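Astberg Research Releases Wrist-Camera Method for Finding Small Clips on Perforated Panels

Robots using the method can discard motion-smeared frames and still keep track of where a part is hanging

KATOW – Astberg Research today released a method that lets a robot arm keep track of small parts on a pegboard using only the camera at its own wrist. The method, called Drendden, is meant for work cells where a fixed overhead camera is impractical or gets blocked by the arm.

The release includes the training code, the trained model and a set of 4,000 short wrist-camera recordings made at the company's lab in Katow. All three are free for research use. Commercial licenses will be handled by Whitlock Automation, which helped plan the trials and will test the method in its own cells starting in September.

Pegboards are common in workshops, repair benches and small factories. They are cheap and easy to rearrange, and people find things on them without trouble. For a robot with a camera close to its fingers, they are harder. The holes repeat in every direction, so one patch of the board looks much like the next. Light coming through from behind turns some holes white while others stay dark, and the pattern changes as the arm moves. Many common matching methods lock onto the wrong row of holes and report a position that is off by exactly one or more spacings.

"An error of one hole is worse than a random error, because it looks so confident," said Ok-hee Kong, who leads the perception group at Astberg Research. "The match is nearly perfect and the gripper closes on air. We spent most of the first year learning how to notice when that was happening."

Drendden handles the problem in two steps. The first step ignores the holes and looks for things that do not repeat: the edges of the panel, the rails and feet of the stand, brackets, and anything fixed in the room behind it. These give the robot a coarse estimate of where its wrist is. The second step uses the hole grid to refine that estimate, but only within half a hole spacing of the coarse answer. If the two steps disagree, the robot is told that its position is unknown and it backs away for another look.

The method also rates each camera frame before using it. When the wrist turns quickly, the image smears, and color streaks from the clips can cover a large part of the view. Earlier versions of the software tried to sharpen these frames. The released version gives them a low score and relies on the arm's joint readings until a clear frame comes in. The gripper's own fingers serve as a reference for the score. They move with the camera and stay sharp even when the background does not, so the software can compare the two areas and tell a blurred view from a dirty or badly focused lens.

Trials were run with small plastic clips in several colors hung on a black panel. The team chose clips because they are light, sit at slightly different angles each time they are hung, and take up only a small part of the image from below. Starting positions for the arm included views from the front, from the side and from under the board, where a clip may be partly out of view.

In the final round, the robot was given 116 search tasks. Each task began with the arm in a position the software had not been told, and ended when the robot either reported a clip's location or gave up. Drendden reported the correct location in all but 20 of them. In most of the tasks it did not complete, the robot stopped and reported that it was unsure. The older grid-matching method, run on the same recordings, reported a wrong location with high confidence in 31 tasks.

"We would like the number of failures to be lower, and we expect it will be," Kong said. "What matters to the people who will run these cells is which kind of failure they get. A robot that stops and asks for another look can be left alone for a while. One that grabs at the wrong hole has to be watched."

Views from the wrist camera during the Katow trials:
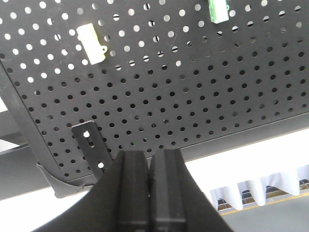
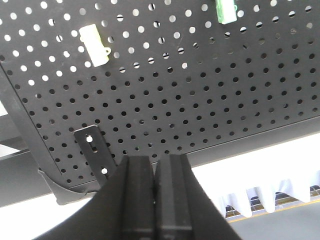 From farther back, with the stand and the floor in view:

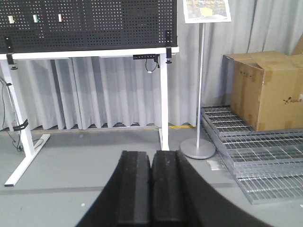
A smeared view, the kind that receives a low score:

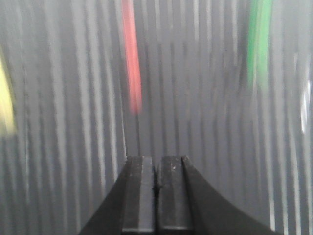
The recordings in the release were not cleaned up before publication. Blurred and overexposed frames were kept in place, along with the joint readings taken at the same moments, so that other groups can test their own ways of scoring frames. Clip positions were labeled by hand in the clear frames only. Frames in which two labelers could not agree are marked as such and were left out of the published scores.

Astberg Research said the method has limits that users should know about before trying it. It needs at least one non-repeating feature in view from time to time. A panel that fills the whole image, with no edge, bracket or clip showing, gives the first step nothing to work with, and the robot will keep backing away until something appears. Clear plastic parts are found less reliably than solid-colored ones. The method has been tested on round holes in a staggered or square layout, and has not been tested on slotted panels or wire racks.

The software does not plan grasps. It reports where a clip is and how sure it is, and leaves the choice of approach to whatever controller the user already has. Whitlock Automation plans to connect it to the controller used in its kitting cells, where workers hang and remove parts by hand throughout a shift and the layout of a board is rarely the same in the afternoon as it was in the morning.

"Our customers move things around, and they should be able to," a Whitlock Automation spokesperson said. "At present a technician has to teach the board again each time. We want to find out how much of that work goes away."

The research team is now working on tasks that use two boards facing each other, where the arm must turn between them and most of the frames captured on the way are not usable. Kong said the group is also looking at whether the frame score could be used to slow the arm down at the right moments – for example, just before it needs a clear view – so that the rest of the motion can stay fast.

A technical report describing the method, with full results for each starting position, is included with the release. Groups that want to compare their own methods can submit results in the format given in the report, and Astberg Research will publish an updated table as results come in.

About Astberg Research

Astberg Research develops perception software for robot arms used in light assembly, kitting and repair. The company is based in Katow, where it operates a lab for testing wrist-mounted cameras and grippers.

About Whitlock Automation

Whitlock Automation designs and installs work cells for small and mid-sized manufacturers, and provides training and service for the cells it installs.

Media contact: Press Office, Astberg Research, Katow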